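Two arms on one table are one arm too many for most home builds

We use cookies to remember your settings and to measure traffic. By continuing to read you accept this. Manage preferences

The standard advice to anyone building a manipulation bench in a garage or a shared shop is to buy two arms, because the published work uses two arms. I think the advice is wrong for most people who receive it. The second arm costs more than its price, and the cost falls on the one resource a small shop can't buy, which is setup time.

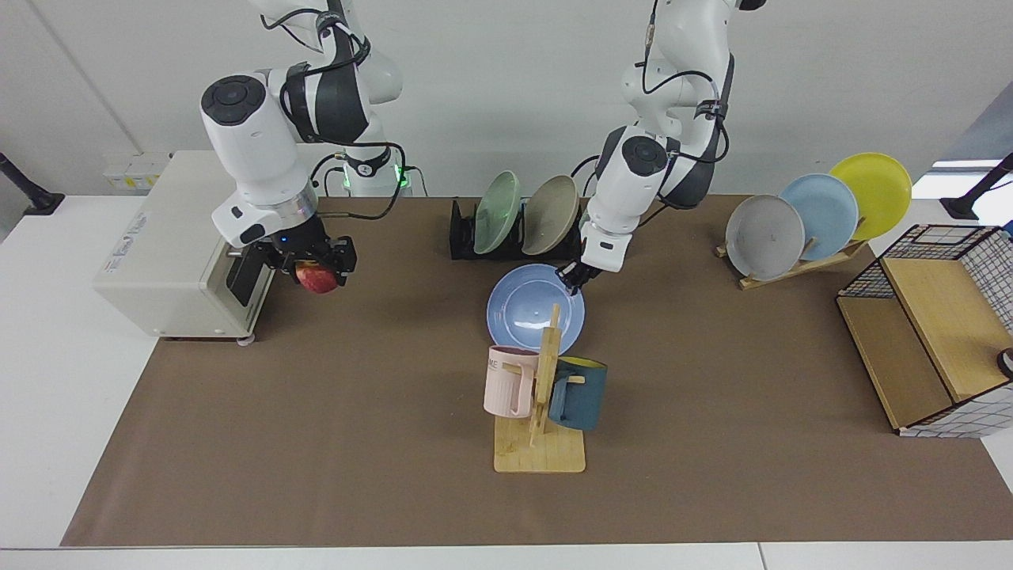

Two arms, one apple, one blue plate.
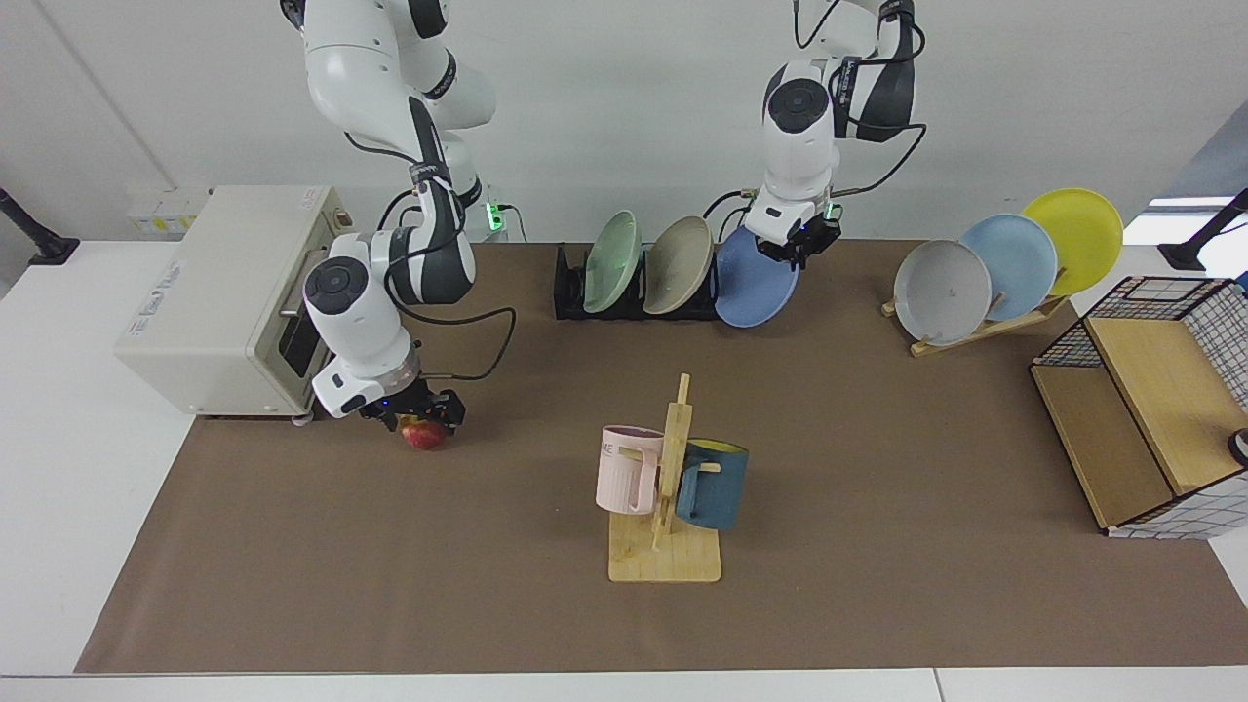

Thiện Dương

Consider the kitchen-tidying task. A plate rack, a mug tree, a slanted plate stand and an apple make a reasonable test. The objects are cheap, replaceable and awkward in different ways. A plate is thin at the rim and wide everywhere else, so a parallel gripper that holds it by the edge has to carry a large disk through space that other objects occupy. An apple tolerates a sloppy grasp. Neither one requires a second arm. A single arm with enough reach can do the apple and then the plate.

What the second arm adds is parallel work, and parallel work requires both arms to share a coordinate frame. On our bench at Imancombe, a shared shop with 24-hour access and bad heating, the base-to-base calibration drifted every time a member leaned on the table. I logged 176 recalibrations between February and the day I gave up logging. Each one was short. Together they were a part-time job.

The software bill is similar. With one arm, the planner checks links against the table and the objects. With two, it also checks each arm against the other, including the cables, which most models omit. We ran Dikov, a small planner written by a member, and its collision configuration went from 500 lines to 2,127. Some of that growth was poor style. Most of it was exceptions for poses where one elbow passes near the other.

The usual reply is that handovers and lids need two hands. This is correct. If the task is to unscrew a jar, buy two arms. But a fixture will hold a jar too, and a vise bolted to the bench doesn't need calibrating against anything except the bench. The Skandum clamp kit we use has done more bimanual work than I expected from a piece of bent steel.

A stronger reply is that two-arm demonstrations are more useful to train from. I accept this for labs. A home builder with 1,289 recorded episodes, my own total, is limited by how consistent they are. Half of mine have one arm idle while the other works, so I paid for a second stream of joint data that mostly records holding still.

My recommendation is dull. Mount one arm to a frame that doesn't share legs with the table. Cover the table with a matte mat and mark the object positions on it. Run the same six or seven objects until the failures repeat, then fix the failures in order of frequency. Leave the bolt pattern for a second arm in the frame and put a cover plate over it.

I will probably be overruled at our shop. La, the next build on the schedule, has two arms in its drawings, and the brackets have already been cut.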